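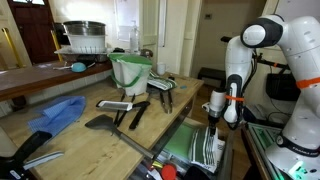
A folded cloth in green and white stripes on a wooden worktable.

Striped toweling is a class of woven household cloth in which colored stripes are formed by the yarns themselves, as opposed to stripes printed on the finished fabric. It is used for dish towels, glass cloths, roller towels and aprons. The usual fibers are cotton, linen and blends of the two, the best-known blend being a cotton warp with a linen weft, sold in the trade as union cloth.

Construction

Most striped toweling is made in plain weave or in a simple twill. Plain weave gives a flat, firm cloth that leaves little lint on glass. Twill gives a thicker cloth that holds more water for the same yarn count. Waffle and huckaback weaves are also used, mainly for hand towels, where the raised pattern increases the surface area in contact with the skin.

Stripes running the length of the cloth are produced in the warp. The colored ends are placed in order when the warp is wound, and the pattern can't be changed until a new warp is made. Stripes running across the cloth are produced in the weft by changing the shuttle or, on a modern loom, by selecting a different feeder. Checks combine both methods. A border stripe near each selvage is the cheapest arrangement, as only a small share of the warp has to be dyed.

Fabric weight is stated in grams per square meter. Light glass cloths are commonly made well below the weight of kitchen towels intended for drying pots. Very heavy cloths absorb more in total but dry slowly on the rail.

Dyeing

The yarn is dyed before weaving, either in hanks or on perforated packages through which the dye liquor is pumped. Vat dyes are preferred for goods that will be boiled or bleached. Reactive dyes give brighter shades and are widely used on cotton, but many are less resistant to chlorine. Direct dyes are low in cost and bleed in hot water unless they are given an aftertreatment.

Green was for a long time harder to produce in a fast shade than blue or red. Early greens were often made by dyeing yellow over blue, and the yellow part tended to fade first, leaving a bluish stripe. Single vat greens removed this problem.

Use of color

In hotels, hospitals and canteens, stripe color is often used as a sorting code. One color is set aside for glassware, another for general drying and a third for floors or work surfaces. The codes are local, and there is no general agreement between users on what each color means.

The Musel pattern, named for the mill district where it was first woven, has a wide center stripe flanked by two narrow ones. The Tessier pattern has stripes of equal width over the full cloth and no border. Both names are now applied loosely to cloth from any source. The Zistarex mill listed its Tessier cloth with 3024 warp ends, woven at a width of 70 inches and slit into 2 pieces after finishing.

Finishing and care

Loom-state cloth contains size, a starch or synthetic coating that protects the warp during weaving. It repels water, and toweling is therefore desized and scoured before sale. Some size or softener may remain - new towels commonly absorb poorly until they have been washed several times.

Cotton toweling shrinks more in length than in width, because the warp is held under tension on the loom. Preshrunk cloth is compressed mechanically during finishing. Fabric softener deposits a water-repelling film and is usually avoided.

See also
Huckaback
Pero cloth
Union cloth
Yarn dyeing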